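Workspaces at Susley House: Frequently Asked Questions

The following answers apply to all members and visiting staff who use the shared desks on the second floor. Questions not covered on this page may be sent to the Workspace Office, attention of Nermin Taşdemir.

How do I reserve a desk?
Desks are reserved through the Cludine booking page, using the email address attached to your membership. Reservations open at 8:00 a.m. for the following working day. A desk that has not been claimed by 10:30 a.m. is released to other members.

May I keep the same desk every day?
Assigned desks are available to members on the resident plan only. There are 22 assigned desks at present, and a waiting list is kept at reception. All other desks are shared and must be cleared at the end of each day.

What may I leave on a shared desk overnight?
Nothing. Items found after closing are placed in a labeled bag and held at reception for 32 days. Food and open drinks are discarded the same evening.

How should desktops be cleaned?
Use a soft damp cloth and the neutral cleaner supplied in the kitchen cupboard. Light gray scuff marks on a white top generally respond to a white eraser sponge used with little pressure. Scouring powder, acetone and alcohol-based marker removers are not permitted on any desktop. Please report marks that do not come off to Dindo Fajardo in Facilities, who will arrange for the top to be treated or replaced.

Why are some of the desktops curved?
The curved desks allow the user to sit closer to the work surface and to rest both forearms on it. Place your chair at the inward curve and keep the screen directly in front of you. The curved desks may not be turned around or pushed together — the edges do not meet, and cables are easily pinched between the legs.

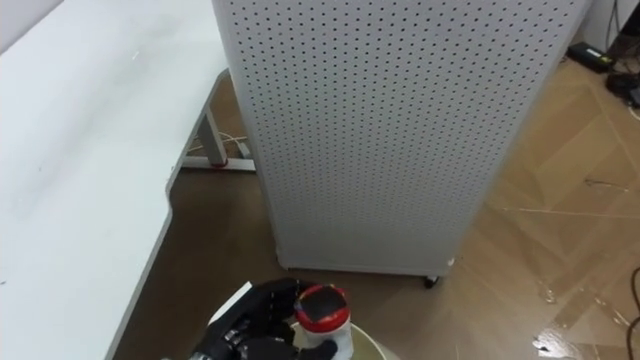
Members who require a straight-edged desk, for instance to lay out large drawings, should select "straight" when booking. Four such desks are kept near the east windows.

May I move the perforated panels?
Panels on casters may be moved a short distance by the members seated beside them, provided that all parties agree. Please observe the following:
Push the panel from the side at waist height, and do not pull it by the top.
Lift the casters over cables and never roll across them.
Keep the main aisle and the exit doors clear at all times.
Return the panel to its original position before leaving.

May I hang items on a panel?
Lightweight items may be hung from hooks, which are issued at reception. Adhesive tape, putty and screws are not allowed. Each panel is cleared at the end of the month.

What should I do about loose cables?
Cables should run along the foot bar of the desk and be fastened with the reusable ties provided. A cable that crosses a walkway must be reported to Facilities the same day. Members may not bring extension cords of their own.

How is the floor to be protected?
The patterned floor is dry-mopped every evening. Chairs must have soft casters, and desks may be lifted but not dragged. Spills should be wiped up at once — water left standing can enter the joints.

Whom do I contact?
Reservations and billing: Nermin Taşdemir, extension 645
Furniture, cables and floors: Dindo Fajardo, Facilities desk, ground floor
Ergonomic assessments: Oğuzhan Yurt, by appointment through reception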